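Project report: Automation at a small packing workplace and what it changes for the workers

Module: Work and Technology
Student: Pui-shan Man
Supervisor: Keith Whitelaw
Submitted: Feb 17, 2020

1. Why I chose this workplace

Purkano is a small firm in Skodden which packs stationery and craft sets for schools and shops. I worked there in the summer before my second year, at the long packing bench, so I already knew the work and some of the people. When I heard that the firm was trying a two-arm robot cell for the marker sets, I asked if I could write my project about it. The manager agreed, under the condition that I do not print the names of the workers. In this report I call them by their job only.

My question was simple: what is different in the working day of the packers now that a part of the sorting is done by the cell?

2. How I collected the information

I visited the packing room on four days and stayed for the whole early shift each time. I talked with 11 people: eight packers, two shift leaders and the technician. The talks were between ten minutes and one hour long. I wrote notes by hand and typed them the same evening. The manager also gave me the output sheets for one week before the cell and one week with it.

One weak point is that some packers knew me from before. They spoke freely with me, but maybe they also told me what they thought I wanted to hear.

3. The work before and now

Before the cell came, the markers arrived in mixed boxes and two packers sorted them at the bench. Caps that had come off in the box were collected and put back by hand. It is light work but it is very repeating, and several packers told me about pain in the thumb and the wrist. One of them said she could feel the caps in her fingers when she was already in bed.

Now the cell takes the first part of this work. It is called Ader in the building, after the name on the project folder, and the workers say "Ader is waiting" when it needs more markers. The arms work on a table with walls on both sides and at the back.

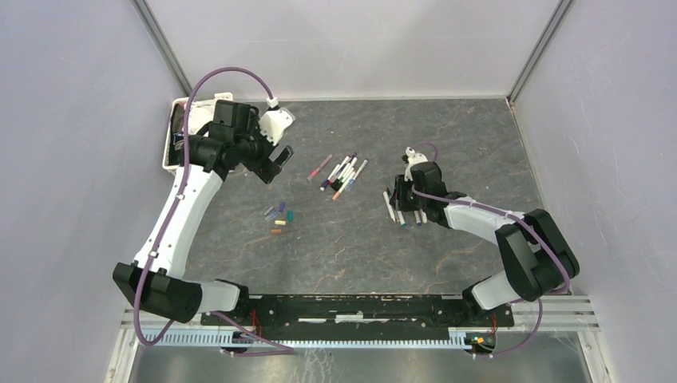 Does the cell do the work without a person near it?
One packer in each shift is responsible for it. She brings the material, watches for markers that the grippers cannot take, and stops the arms when something is stuck.

This role is new and it is called cell attendant. The packers take turns in it, each for half a shift. At first the shift leaders wanted only the younger workers to do it, but there were complaints and the plan was changed after two weeks.

4. Results

In the week before the cell, the bench finished 2,870 sets. In the week with the cell it finished 445 sets fewer. The technician explained that the arms are still slow with loose caps and that the settings were changed many times during that week. I think it is too early to judge the speed from this, and the manager said the same.

For the people, I found bigger differences. Six of the eight packers said that their hands are less tired. Five said that they talk less with each other, for the attendant has to stand apart from the bench and look at the table all the time. I did not expect this answer and I had no question about it in my first list.

Training was another subject that came up often. Each packer got one afternoon with a trainer from Kwan, the company which installed the cell, and a printed manual of 175 pages. Most of them had not opened it. They learned from the technician, who made a short sheet with the five most usual stops, and this sheet is now taped next to the stop button.

The pay is the same for the attendant and for the bench. Three packers found this unfair, as the attendant must decide alone when to stop the work and is asked about it later.

5. What I would ask next

I would like to go back in half a year, when the settings are more stable, and compare the output sheets again. I would also ask the two oldest packers, who were on leave during my visits. The shift leader told me that both of them have asked to stay at the bench only, and the firm has not yet decided about this.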